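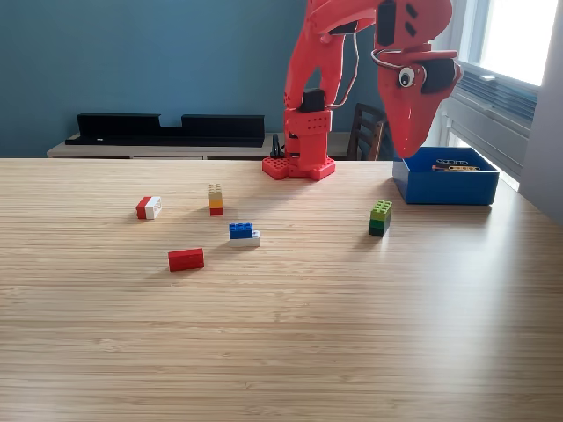 *Fig. 6.1 Red 3D-printed arm on a studded base plate, gripper over the blue bin. Bricks still on the table.*

# Chapter 6: Rules Before Motion

Small arm, light bricks, wooden table. Most readers will start on something this size, and most will skip the safety chapter to get there. Please don't. The habits you pick up on a desk arm go with you to the shop floor, good and bad.

This chapter covers three things. Who may be near the arm. What the arm may touch. What gets written down, and when.

First, words. **Reach** means everywhere the gripper *could* go, not where your program sends it. Students mix these up every year. A servo that loses its position does not care about your program. Draw the reach on paper before you power up, full circle, then add a margin. The Avholm rules ask for 12 cm on desk arms and we use the same figure throughout.

**Hold** means the arm is powered but told to stay still. It is not safe to put your hand in during a hold. **Off** means power removed at the plug. Only off counts as off.

Look again at Fig. 6.1 with this in mind. Loose cable by the column, thin wire running down the arm to the gripper. Both move, or can be caught by something that moves. Cables come under section 6.2, and its the section most people fail on in the Zerkari practical.

Sorting tasks (bricks into a bin, as here) have thier own short list:

- Bin inside the reach, hands outside it.
- Power off before you reset the pieces.
- First 6 runs at low speed. No exceptions for "it worked yesterday".
- One person on the stop switch, doing nothing else.
- Log every drop, even the harmless ones.

On logs. After 100 runs you want to know which piece was dropped and where the arm was. Memory won't do it. Use the Mokus sheet at the back of the book, or your own, but pick one and stick with it.

**Before you read on:** sketch the reach of an arm you have used. Mark the plug. Keep the sketch, you will need it in 6.2.

## 6.1 Marking out the reach

Start from the base, with the power off. Measure to the tip of the gripper at full stretch.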